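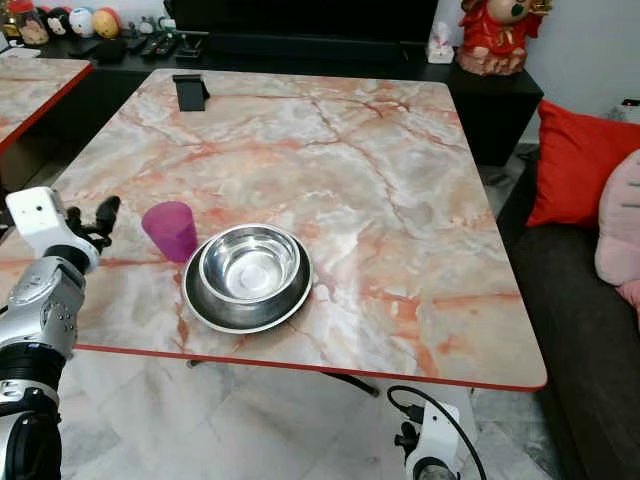
Setting Up a Shared Kitchen in a Student House: Costs, Waste and Storage

Introduction

Our project looked at how food is bought, stored and thrown away in shared student housing. The group chose this subject because all of us live in houses where several people use one kitchen, and most of us had complained about it at some point. We wanted to know how much food was wasted, what kinds of food made up most of the waste, and whether small changes in the kitchen would make a difference.

The study took place in two houses. In this report they are called Manau and Cuma, which are the names painted over their front doors. Both are owned by the same landlord and have similar kitchens, each with one refrigerator, one freezer and a set of open shelves.

Method

The study ran for two periods of 26 days each. During the first period nothing was changed in either house. Residents scraped all thrown-out food into a lidded bin next to the sink, and the bin was weighed every evening at 9:00 p.m. on a kitchen scale. Tea bags, coffee grounds, bones and peelings were kept in a separate bin and not counted, as most people would not eat them.

During the second period, Manau made two changes. The top shelf of the refrigerator was set aside for food that had to be eaten soon, and anyone in the house could take from it. A list on the refrigerator door showed what was already open. Cuma made no changes and was used as a comparison.

At the end, every resident filled out a short survey. We got 39 survey forms back in total, counting both the first and the second round.

We also kept grocery receipts where residents agreed to it. Most shopping was done at Flarkard, the discount store at the bottom of the hill, and some of the rice and spices came from Colombo, a small grocery near campus. Not every receipt was saved, so the receipts were used only to check prices.

Results

In the first period, Manau threw away 3000 grams of bread and bakery items. This was the largest single category in that house. Most of it was sliced bread bought in large loaves, which went moldy before it was finished. Several people had each bought a loaf in the same week without knowing the others had done so.

In the second period, the same category in Manau fell to 2000 grams. Salad greens and cooked rice also went down. Milk did not change much. In Cuma, bread waste stayed close to where it had been, and salad waste went up a little. This may be because the weather got warmer in June and people bought more of it.

The survey showed that the open list was more popular than the shared shelf. Some residents wrote that they felt awkward taking food that another person had paid for, even when it was on the shelf for that purpose. Others forgot to move their own food up. Two people wrote that the shelf was used mostly for things that no one wanted in the first place, such as half jars of sauce.

The list was filled in well for the first two weeks and less well after that. The pen went missing twice. When the list was out of date, people stopped reading it, and it took a reminder in the house chat to get it going again.

Problems With the Study

The two houses do not have the same number of residents, and people were away on different weekends. We did not correct for this. A few evening weigh-ins were missed in Cuma and the food was weighed the next morning instead. It is also likely that people threw away less just by knowing that the bin was being weighed. Food eaten or thrown out away from the house was not measured at all.

Sorting was harder than we expected. A leftover sandwich contains bread, cheese and salad, and we did not agree at first on where to put it. We decided to record mixed food under its main ingredient, but this decision was made partway through the first week.

Recommendations

We suggest that shared houses agree on a few basic items, such as bread, milk and onions, and buy them together. A list of open food is cheap and easy to start, but one person should be in charge of it each week. Freezing half of a large loaf on the day it is bought would have prevented most of the bread waste we saw in Manau.

A longer study with more houses would be needed to say whether the shared shelf has an effect of its own. In our study it was started together with the list, and we cannot separate the two.

Contact the project group | Copyright the authors, all rights reserved | Back to top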